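Keeping Small Things in Baskets

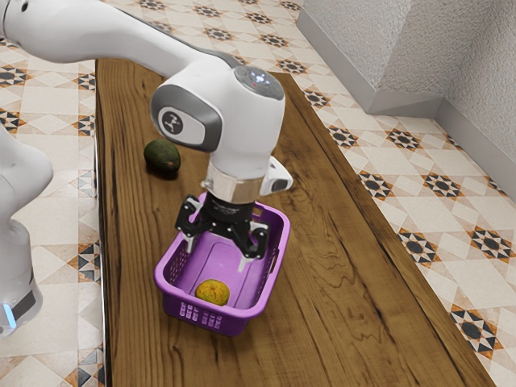

Hollis Pettigrew

Line the basket with an old pillowcase so nothing slips through the weave. Put heavy items in first and leave two inches free at the top.

Wash the liner every 8 weeks. Brush dust out of the basket with a dry paintbrush, then wipe it with a damp cloth and let it dry away from the heater.

A loose strand can be tucked back with a butter knife and held with a dab of wood glue. Clamp it overnight with a clothespin.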